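首页 > 动手做 > 机械臂与自动化

自己装的机械臂在仿真里能拿小碟子，到了真台面上总是碰碟沿，请教各位

米粥配咸菜

各位好，第一次在这个版发长帖，有说得不清楚的地方请多包涵，我会回来补。

先说说情况。我和爱人从去年冬天开始在家装一台机械臂，放在厨房和餐厅之间的旧木台子上，想让它饭后把小碟子从台面上拿起来，放进旁边的沥水架。就这么一件小事，别的不指望它。臂身是买的二手套件，关节电机后来换过一轮，控制板用的是 Stivel，夹爪是我自己照着网上的图改的，两片长指头，里侧贴了一层软垫。仿真用 Altateo，因为社区里大家都推荐，教程也多，我一个做会计的也能照着一步一步弄下来。

在 Altateo 里一切都很顺利，碟子放哪儿它都能去拿，我当时高兴得把录屏发给了全家人，我妈看了三遍。可是一上真机就不对了。夹爪下到碟子旁边的时候，总有一边先碰到碟沿，把碟子往前推一下，然后两个指头合上，夹了个空。偶尔能夹住，提起来也是歪的。我试过把下降速度调到原来的四分之一，碟子推得慢了，可还是推。也试过把目标点往外挪一点，结果换成另一边的指头先碰，让人哭笑不得。

我想问的有几样。一是仿真里的碟子和真碟子到底差在哪里，我用的是软件自带的圆盘，直径改成了和家里一样的。二是夹平放在台面上的碟子，指头应该从正上方下去，还是斜着下去？我看有人斜着来，可是斜着又怕磕到台面。三是要不要装摄像头。我们现在没有摄像头，碟子的位置是拿胶带在台面上贴了记号，人放上去的。

补充一下：台面我用水平尺量过，挺平的。底座用两只木工夹夹在台沿上，晃一晃感觉不到松。碟子是普通的白瓷碟，边比较宽，中间有一圈浅浅的凸起。家里有小朋友，测试都是等他睡了以后，晚上做，所以声音大的办法我们用不了，先谢谢理解。

三月份社区作坊有开放日，我很想带过去给大家看看，现在这个样子实在不好意思拿出手。先谢谢各位了！

有用 15　收藏　分享

南窗下的扳手

底座先查。木工夹夹在台沿上，空着晃感觉不到，臂一伸出去就不一样了，伸得越远末端偏得越多。找一根细铁丝绑在夹爪上，让臂伸到碟子的位置停住，在纸上点一个点，收回来，再伸出去，再点一个点。多来几次，看那些点散得开不开。

散得开就是底座或者关节有间隙，调软件没用。散得不开但是整体偏在一边，那是零位没对好，重新回零就行了。

另外楼主说换过一轮关节电机，换完以后重新标过零位没有？帖子里没写。我自己换完电机忘了标，找了两个晚上的毛病，后来才想起来。

摄像头先别买，买了也是给自己添一样要调的东西。

有用 5　回复

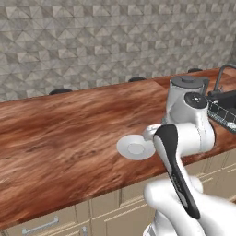

Mircea Bălan

楼主好，看到你的帖子特别亲切，我去年卡在同一个地方，卡得比你还久。我在 Skustcombe 的共享作坊里做一套差不多的东西，也是收碟子，也用 Altateo，厨房是我在软件里照着朋友家一点一点搭起来的，砖墙、木台面、水槽和沥水架都放进去了（墙砖那个带棱的花纹花了我一整个周末，对夹碟子一点帮助都没有，可我就是想要它）。所以我按自己走过的弯路来说，可能有点啰嗦，你挑有用的看。

先说你问的第一样。自带的圆盘在 Altateo 里默认是一块实心的薄圆柱，你改了直径，可是它的边是直的，从台面直直地立上来。真的碟子不是这样，盘沿往外翻，下面是空的，最宽的地方比底座高出一截。你按圆柱的高度让指头下去，指尖正好落在翻边上，一压，碟子就滑了。我后来重新画了一只碟子，宽边，中间一圈浅凸起，和你家里那种听起来挺像，再把碰撞形状也换掉。注意外观和碰撞形状是两回事！我头一次只换了外观，屏幕上看着漂漂亮亮的，碰撞还是那块圆柱，仿真照样全部成功，我还以为自己修好了，高高兴兴抱着电脑去作坊，当着好几个人的面把碟子推到了地上。在物体属性里打开“显示碰撞体”，就能看见它到底拿什么在算。

摩擦也要看一眼。默认的摩擦偏大，仿真里的碟子像粘在台面上似的，指头蹭它一下它也不走。我把碟子和台面之间的摩擦调低，调到仿真里也会把碟子推跑，然后再去改动作。听起来像是自己给自己找麻烦，可是只有仿真里也失败了，你才有办法坐在沙发上修它，不用等小朋友睡着。

再说第二样，从哪个方向下去。我的建议是别让两个指头从两侧去抱整只碟子，除非你的夹爪张得比碟子大很多。夹一边的盘沿就好，一个指头在外侧偏下，一个指头在盘面上方，像人用拇指和食指捏碟子那样。上图里我的夹爪就是斜着的，碟子的右边挨在它旁边，我喜欢在这种位置停一停，把各个关节的角度抄下来，再决定下一步往哪里走。我试下来，夹爪和台面的夹角用 52 度比较舒服，再平一点，手腕那一截就离台面太近了，再直一点，下面的指头又伸不到盘沿底下。你的指头是自己改的，长短和我不一样，角度别照抄，但是可以从这附近开始试。

怕磕台面的话，把台面设成禁入区域，上面再留一层余量。我一开始留得很大方，最多的时候留到 15 毫米，结果规划器天天告诉我无解，因为碟沿本身离台面就没有那么高。后来把余量改成分段的，路上走的时候留得多，最后伸进盘沿下面那一小段单独留得很少，速度也单独放慢。Stivel 的板子支持给每一段轨迹设不同的电流上限，最后那一段调低一些，就算碰到台面，它顶一下就停了，不会硬往下压。设置在轨迹编辑页的第二栏，字很小，我第一次找了很久。

还有一件事你帖子里没提到，我多嘴问一句：你的沥水架在仿真里有吗？我最早没有放，碟子拿起来就算成功，结果真机转身往水槽那边去的时候，前臂从水龙头旁边擦过去，把我吓得直接拔了电源。水龙头那种弯弯的、高高的东西，碰撞体很容易被软件包成一大块，包得太大臂就绕远路，包得太小又不放心。我是用几段短圆柱把它拼出来的，土办法，但是管用。台面后沿要是有什么突出来的旋钮、插座，也请放进去，随便用个半球代替就好。

指垫的话，Karunaratne 有一种卖给自行车修理铺的薄橡胶片，我剪成条贴在指头里侧，比我之前用的海绵好，海绵太软，碟子夹住了还会自己转。你现在夹起来是歪的，我猜一半是位置，一半是垫子。

至于底座，上面那位朋友说得很对，请先做他说的铁丝点纸，我说的这些都要等底座稳了才有意义。我自己是在台面底下加了一块木板，用四颗螺栓穿过去锁住的。你如果舍不得在旧木台子上打孔，我完全理解，可以把臂先装到一块厚一点的板子上，再把整块板夹住，夹点多了以后会好不少。

开放日请一定带过去，推碟子的也带！我们作坊那次来看的人里头，围得最久的就是看它推碟子的那一群，还有人现场帮我改了夹爪。有需要的话我把那只碟子的模型文件发给你，站内信告诉我你家碟子的直径和底圈高度，我改好尺寸再发。

有用 52　回复

米粥配咸菜　楼主

太谢谢两位了，我看完马上去打开了“显示碰撞体”，果然是一块圆柱，我爱人在旁边说像一块月饼。

铁丝也绑了，昨晚点了一张纸，点子都往靠墙那一边偏，散得倒不算开。换电机以后确实没有重新回零，我以为它自己会记得……今晚先做这个，然后再改碟子。直径和底圈我量好了发站内信，麻烦 Mircea 了。

有个小问题，Stivel 轨迹编辑页我这里只有一栏，是不是固件太旧？

有用 4　回复

Mircea Bălan

对，是旧固件。升级之前先把零位和各关节限位抄在纸上，升级会清掉。站内信收到了，晚上给你发。

回复

软木塞

路过说一句，碟子底下垫一块湿抹布就不滑了，我家一直这么干，三年了没换过办法。

有用 0　回复

米粥配咸菜　楼主

垫抹布试过，碟子是不跑了，可夹爪把抹布也一起夹走了，放进沥水架的时候抹布还挂在上面。先按回零的办法来，有结果我再到这个帖子里更新。

回复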